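# How a gripper is kept in good health

Hello! My name is Magdalini Panagiotou and my job is to look after grippers. A gripper is the hand of a robot. Some grippers sit at the end of a robot arm. Others have a handle, so a person can hold them and pick things up. The hand-held ones are used like this: a person shows many times how to take a cup or a box, and later a robot can learn from it.

In our workshop at Cerkia we take care of both kinds. My colleague Berkay Gezer repairs the small parts, and I do the cleaning and the testing. I want to tell you how we do it, from the tip of the fingers down to the last screw.

## The fingers

You have five fingers on each hand. Our grippers have only 2. They do not bend in the middle like yours. They move towards each other, like when you clap very slowly, and they stop when something is between them.

Each finger is made of black bars, and the bars are joined together with screws. Where two bars meet, they can turn a little. This place is called a pivot. Your elbow is a kind of pivot too. Because there are several bars and pivots, the whole finger can open wide and close again, and both sides move together.

At the end of the finger comes the fingertip. Ours are blue and they have small ridges. Look at the skin on your own fingertip, very near. You will see fine lines there. They help you to hold a wet glass, and the ridges on a gripper do a similar job.

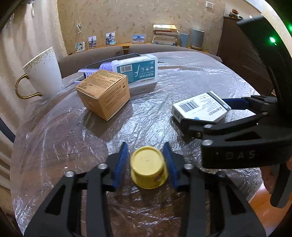
A light plastic cup is one of the difficult things to hold. If the fingers press too much, the cup bends. If they press too little, it slides down and you must start again. A paper box is different. It has flat sides, which is good, but the corners are weak and they get crushed easily. So the fingertips must be in the right place and in good condition before anybody begins to work.

## Washing the fingertips

Dust is the biggest enemy of a fingertip. It goes between the ridges and makes them smooth, and a smooth fingertip slips. I clean them in the morning, before the first cup of tea.

This is my way to do it:

1. Switch the gripper off and wait until the light goes dark.
2. Open the fingers as wide as they go.
3. Wipe each blue pad with a damp cloth, along the ridges and then across them.
4. Use a soft toothbrush for the dirt which stays inside.
5. Let the pads dry in the air. No hairdryer! Too much heat can make them bend.

If you have a toy with rubber wheels at home, you can try the same thing with a grown-up. Put the toy on a tilted book before you wash the wheels, and again when they are clean and dry. Does it hold better now?

## The screws

When a gripper opens and closes many times, it shakes a very little bit. You cannot feel it, but a screw can. After a long time the screw begins to turn, and the finger becomes wobbly.

Berkay has a notebook where he writes how many times each gripper was closed. After 1000 closings he checks all the pivots with a small screwdriver. One old gripper, we call it Kakton, needs it more often, so for Kakton he does it after 700. Last November he found a loose screw when the notebook said only 468. He was very proud of this and he drew a star on the page.

A screw must not be too loose, but too tight is also a problem. Then the pivot cannot turn well and the finger gets stiff. Berkay turns the screw until it stops softly. After that he opens and closes the finger with his hand and listens. A healthy finger makes almost no sound. A finger with sand in it makes "krrr".

## The test

After the cleaning and the screws comes my favourite part. We take soft things and hard things and try to pick them up. A soft cloth is a nice test because it has no clear shape. The two fingertips must meet well, or the cloth falls out between them. We also put things in a bucket, so the fingers must go down inside and come up again without hitting the rim. 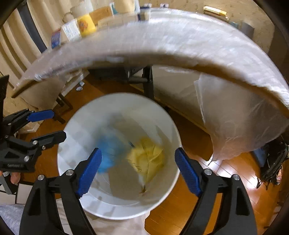 **Why do the two fingertips have to meet exactly?**

If one fingertip is higher than the other, they push in different directions. The thing between them begins to turn, and then it drops. You can try it with a pencil: hold it with your thumb and your first finger, and then move the thumb a little down. The pencil tilts.

When the fingertips do not meet, I tell Berkay. He loosens the screw near the bottom of the finger, moves the finger a little, and tightens the screw again. Then I repeat the test. Sometimes we do this until lunch.

## When a fingertip is too old

A pad cannot be washed for ever. One day the ridges are flat, or there is a small tear at the edge. Then we pull the old pad off and put on a new one. We change both pads together, even if one still looks fine. An old pad and a new pad do not hold in the same way, like when you run with one new shoe and one old shoe.

The new pads come in a bag from a small shop called Srisuk. I keep the bag in a drawer, away from the sun, with the toothbrush and Berkay's smallest screwdriver.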